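Guides > Cameras > Head mounts

Our site uses cookies. OK

Comparing two head cameras

Try the Cimora and the Wuvel on the same wiping job, 12 minutes each. Set the tilt first, so both hands stay in view when you look down at the table. It makes a huge difference!
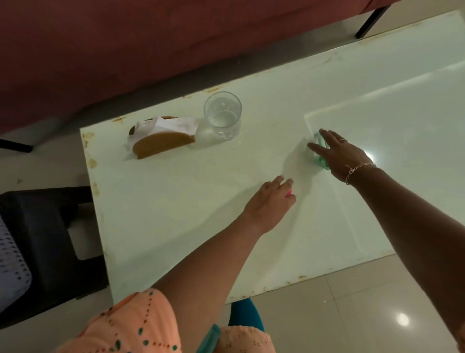

Tilt check: both hands in view, glass and napkins further back.

Now look for glare. Glass tops are brilliant for this, and I'd drop the exposure a notch before the second run.

Albertina Garcia

Print | E-mail this page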